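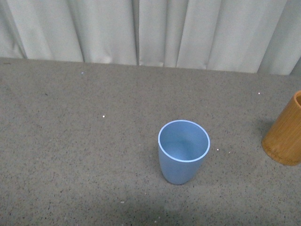 Figure 4. Light blue cup on a gray tabletop, seen from above at an angle.

4. What people meant by "a cup"

I should admit that this section wasn't in the original plan. I set out to study how well people remember what they drank the day before, and I treated the word "cup" as if it would take care of itself. The diary form in the Drotimano app asked people to type in what they drank and how much, and I left the "how much" box wide open so that I wouldn't push anyone toward an answer. I still think that was right (mostly!), but it meant that a huge share of the answers came back as cups, and then I had to work out what on earth a cup was.

We had 40 households taking part, split between Drukby and Skiltusdale, and together they gave us 779 diary entries. I kept 660 of those for the analysis in this section. The rest were dropped for dull reasons: the drink was missing, the amount was missing, or the entry was a copy of the one before it with the same time of day. I did the dropping by hand, and I went back over it a second time after a long break, changing my mind on only a handful.

My first idea was to pick one standard cup size and multiply. It's quick, and plenty of diet work gets done that way. The trouble shows up as soon as you visit people at home. Somebody says "I have a cup of tea in the morning and a cup of water at lunch," and then you see the tea mug and the water tumbler side by side and they are nowhere near the same size. The word is doing two jobs in one sentence, and the person saying it doesn't notice at all. I didn't notice it in my own diary either, and I wrote the form. 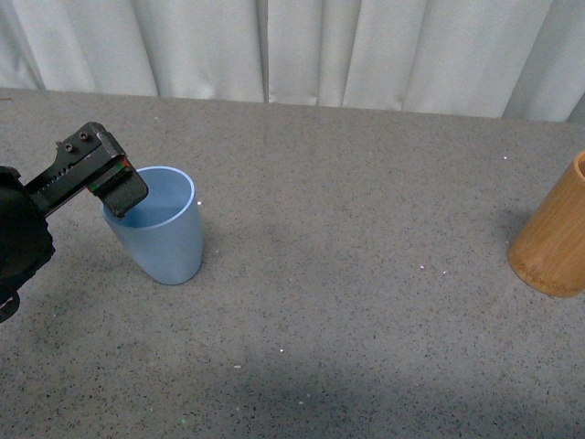
So we changed the home visit. We asked people to pour water into whatever they had been calling a cup, up to the point where they would normally stop, and we weighed it on an Oddsson kitchen scale. I liked this part a lot. People are fussy about where they stop! Hardly anyone fills to the rim, and the gap they leave depends on the drink they have in mind, even when it's plain water going in both times. With "pretend this is coffee" they left more room at the top, I assume for milk, though several of them told us they take it black. I have no good explanation for that and I'd be glad to see somebody look into it properly.

The shape of the cup mattered too. A tumbler that is wider at the mouth than at the base holds a good deal of its water near the top, so stopping a finger's width early costs more than it looks like it should. People who used cups of that kind tended to overstate what they had drunk when we asked them to guess. People with straight-sided mugs guessed better. I don't want to lean on this too hard, because nobody was assigned a cup and the households with straight mugs were also the ones that drank more hot drinks, so the two things are tangled together in our data and I can't pull them apart.

Then there's the question of finishing. A diary entry says "one cup of water, evening," and I had been counting that as a full cup swallowed. On the visits it came out that a lot of people count the cup when they pour it. If half of it sits by the bed until morning and goes into a plant, it's still one cup in the diary. We added a follow-up question about leftovers, but we only thought of it partway through, so the early entries don't have it. I tried filling in the missing answers from each household's later ones and the totals moved a little, mostly downward for water and hardly at all for coffee. 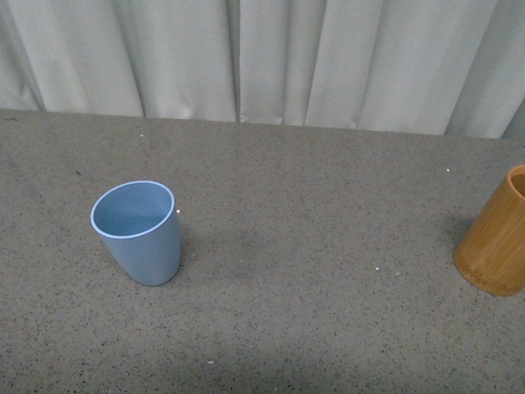 Refills go wrong in the other direction. When a cup is topped up before it's empty, some people count a new cup and others don't, and inside one household you can find both habits at the same kitchen table. I had hoped that a clear instruction would fix this. We tried one in the last stretch of the study ("count a cup each time you finish one") and the entries did get more consistent, but they also got fewer, and I can't tell whether people were drinking the same and reporting less or had simply had enough of us by then.

What I ended up doing for the main tables was to use each person's own poured amount wherever we had it, separately for hot and cold drinks, and the household's middle value where we didn't. The standard-cup version is in the appendix for anyone who wants to compare it with older work. The ranking of households barely changes between the two. The totals do change, more for water than for anything else, and readers who only care about daily intake should look at that column first. Glasses, bottles, and the single entry that said "a decent amount" are handled in Section 5.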